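**Is it worth sorting small electronic parts into bins before storing them, or is that just busywork?**

Posted by Molach, 3 March 2019

I keep being told that the answer to a messy bench is bins. I'm not convinced. I have a carton of mixed boards and wire harnesses, 40 pieces by my last count, and every guide says to tip a few into a tray, look them over and move each one to its own bin. To me that sounds like handling everything twice so that it can sit in four places instead of one.

I did set the table up the way they tell you, with the tray in the middle and the bins either side. 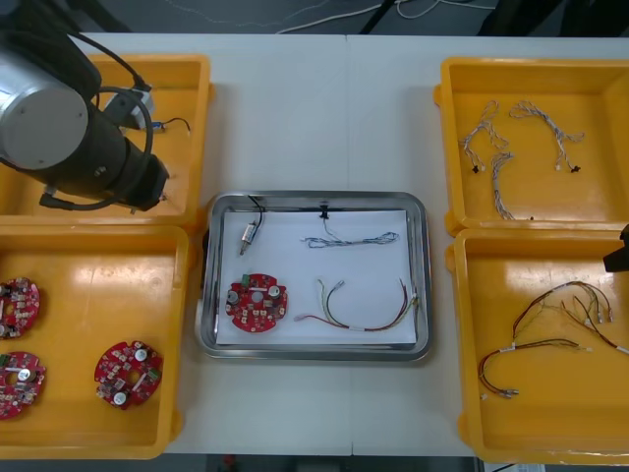 *Metal tray lined with paper, two yellow bins to the left and two to the right. Red boards are in the lower left one.*

It looks tidy, I'll give it that. But the boards are round with wavy edges, so they don't stack or stand up in a row. They just lie there. Has anyone kept this up for longer than a fortnight and found it saved any time?

## Replies

**Anditz**

Yes, for boards. I doubt it does much for anything else. Round boards with tall capacitors on them are the one thing I wouldn't leave in a carton, as the cans get leaned on and the legs bend. Keep them flat, one layer deep, and stop when the floor of the bin is covered.

The paper in the tray is worth keeping too. Small black parts show up on white and you can scribble on it. I change mine when I can't read it any more.

As for labels, I bought a set from Jondo and they peeled off glossy plastic inside 2 weeks. Masking tape is cheaper and no worse.

**Ouazzani**

I'd question the harness side of it more than the boards. People say "put the cables in a bin" as if that settles it. Twisted pairs with little connectors on the ends will knit themselves together in a bin just as well as in a carton. Blue and white wire in a yellow tray is at least easy to see, but seeing the ends doesn't tell you which one belongs to which cable.
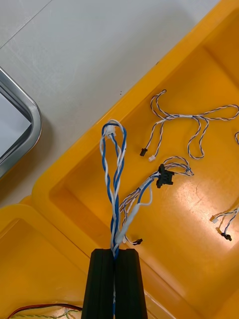
### What I do with the harnesses

- Fold each one into a loop and hold it with a twist tie before it goes in. Not an elastic band, they go sticky.
- Leave the connectors on the outside of the loop.
- Lift the whole bundle by the wires near the middle. I know some people say always hold the connector, and for unplugging that's right, but dragging one out of a pile by its connector is how the thin leads get pulled.
- Longer cables get a bag each.

I don't number anything. I tried it once, got as far as a bag marked 3043 and couldn't tell you now what the system was.

Does it save time? On the boards, maybe. On the cables only if you tie them, and if you aren't going to bother with that I'd leave them in the carton.

**Molach**

Thanks both. I'll do the boards flat and tie up one lot of cables as a trial. Still not sold on the rest of it.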